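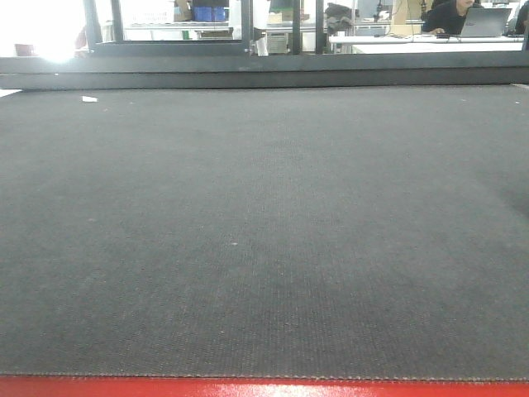

September 4, 2024

Hello, neighbors! I spent most of August trying to fall back in love with my own kitchen, and the thing that finally did it was soup. I know, I know, it was 90 degrees out and I was standing over a pot like it was the middle of winter. But the Pearce Street market had corn piled up past my elbows, and I came home with more of it than two people can eat in a week, so soup it was.

I've always made corn chowder the way my mother did, with bacon and a lot of cream and a potato or two, and it's lovely, but it sits in you like a brick. This time I did what Aroha Sheehan told me to do at the library potluck back in June, which was to save the cobs. You cut the kernels off, break the cobs in half, cover them with water and let them simmer with an onion and a bay leaf for 46 minutes. (She was very firm on the 46. I asked her why and she said that's how long her radio show runs.) The broth comes out pale yellow and so sweet you'd swear somebody slipped sugar in it!

After that it's easy. Soften another onion in butter, add the kernels and a diced potato, pour in the strained broth and cook until the potato gives up. I blend half and leave the rest chunky. Salt, plenty of black pepper, a squeeze of lime. I tried it with basil once and with chives once, and my husband liked the basil, and he's wrong, but you do what you like.

It freezes well too. I have 8 containers in the chest freezer right now, labeled this time, after last year's mix-up with the applesauce. Leave some room at the top of each one or the lid pops off. If you want to put up more than that, the cob broth freezes fine by itself and takes up less space if you boil it down first.

A few of you wrote in after the last issue asking where I get my peppers. They come from the Rollow farm stand, out past the Valel turnoff, on the left if you're coming from town. It's cash only and they close when they sell out, so don't go at four in the afternoon like I did and then stand there looking sad at an empty crate. The small wrinkly red ones are hot. The big wrinkly red ones are not. I mixed these up and had to drink a glass of milk on the porch.

Oh, and thank you for all the pickle recipes! I got 19 of them, and I'm working my way through. So far the front-runner is a bread-and-butter pickle with mustard seed and a little turmeric from a reader on Tuser Road who didn't sign her name. Whoever you are, please write back, I have a question about the vinegar. Your card says "the usual amount" and I don't have a usual amount.

In October I want to do squash, all kinds, including the ugly ones. If you have a way of getting through the skin of a blue Hubbard without a hatchet, send it along by the end of this month. Keep it under 200 words if you can, so I can fit a bunch of them on the page. And if you've got corn left, go put your cobs in a pot.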